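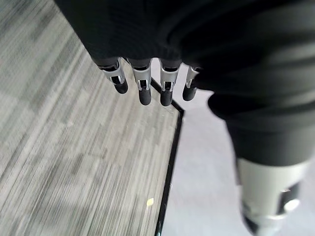 Trinity Tillman says a wood-grain floor only looks streaky when too much cleaner goes into the bucket, and that she cut hers in half years ago. I agree with her. Most of the haze I get asked about is old product.

What you need: a soft broom or a vacuum with the brush turned off, two flat microfiber pads, a bucket, and a mild floor cleaner.

1. Sweep along the grain, starting at the far wall.
2. Mix the cleaner at half the strength on the label. Check that it suits your floor first.
3. Wring the pad until it stops dripping. Standing water gets into the seams.
4. Mop a strip, then go over it with the second pad, dry.
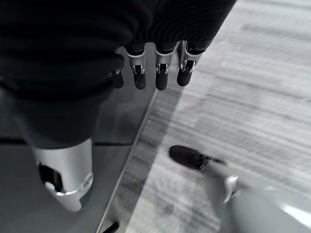
Let the floor air out for 22 minutes before anything goes back on it. Use the time to wipe baseboards and the bottoms of chair legs. A pale gray wood-grain like this one shows dark fuzz quickly – black knits are the worst – so I keep a dry pad handy and do a quick pass in the evening. Dark gray pieces that sit next to the floor get their own cloth.

Change the water when it turns cloudy.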